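Sorting it out at the Clendlow workshop

The back half of the Clendlow workshop used to be where half-finished canoes went to gather dust. These days it has a white table, a great many extension cords and a robot with two arms that its builders call Vavano, after the street the first member lived on when the whole thing was still spread across a garage floor.

I went down expecting to stay an hour. I left after dark with solder on my sleeve, a borrowed book on motor control and a strong urge to clear out my own spare room.

Vavano is a group build, put together in the evenings by people who mostly do something else for a living. There's a sign-up sheet by the kettle and a rule that whoever breaks the code has to leave a note saying how. The notes go back to last winter and are the best reading in the building. One says only "left is now right, sorry".

The arms came first. The group bought them second-hand as a pair, with 400 hours on the clock and no manual, and spent most of June working out which cable did what. The hands took much longer. An early version was a simple pincher, strong as anything and about as delicate as a car door. It could pick up a block of wood all day long. Hand it a paper cup and you'd be sweeping up.

So they started again with proper fingers – jointed, black and skinny, each one pulled closed by a cord and opened by a spring. It was fiddly work. The cords stretched, the springs pinged off under the benches and one finger had to be rebuilt so often that it has its own labelled drawer. But the first time the new hand closed on something soft and didn't squash it, I'm told the cheer could be heard from the car park.

The job they've given it is sorting. Objects go on the table, a handwritten sheet says what each basket is for, and the robot has to work out what belongs where. Fruit one way, office gear the other. It sounds like a task for a toddler, and I suppose it is, but stand there and watch a machine weigh up a banana and you'll find you're holding your breath!

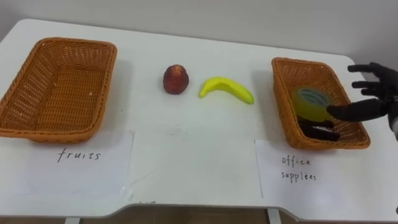
Why use handwritten labels when printed ones would be easier for the robot to read?

The group wants Vavano to cope with the kind of notes people leave around a house, in whatever handwriting and spelling they happen to use. Printed labels worked well early on, but they didn't teach the builders much about where the reading part of the software would trip up.

That software is named Jomov, and it's the part of the project the members argue about most cheerfully. It takes the view from the cameras, makes a guess at each object, matches the guess to a label and plans a reach. In the last long test before my visit, it put 92 objects in the right place before someone called it a night. The log of that run is taped to the fridge.

The misses are every bit as interesting. A lemon was once filed as a tennis ball. A red pencil sharpener went in with the fruit and stayed there for a week, and the member who found it tells the story with real affection. Shiny things are a headache, and so is anything see-through. Clear tape gave them grief for ages, until somebody moved the overhead light and swapped the bulb for a softer one. Half a year of clever code, and a lamp made the biggest difference.

I loved how much of this project is like that. You walk in thinking about artificial brains and you end up talking about table legs. The table had to be levelled with folded card. The baskets have to sit where the arm can get over the rim without catching it, which meant a long evening of nudging them back and forth and trying again. There's chalk on the floor for where the robot's base goes, redrawn every time someone mops.

If you're tempted to try something like it at home, the group's advice is to start with one arm, a small table and three things you don't mind dropping. Borrow tools before you buy them. Put the stop button where you can hit it with your elbow, and keep your coffee on another bench altogether.

Next comes Albers, a wheeled base that's only a plywood mock-up so far, with castors off an old office chair. The idea is that Vavano will roll from the sorting table to a set of shelves and put things away properly. The doorway between the two rooms has a lip in it, and there's already a sheet of drawings pinned up showing different ways to get over it. Somebody has added a ramp in purple marker. Somebody else has added a catapult.

Clendlow opens its doors to visitors at 7 pm on build nights. Wear closed shoes, and bring something for the robot to sort.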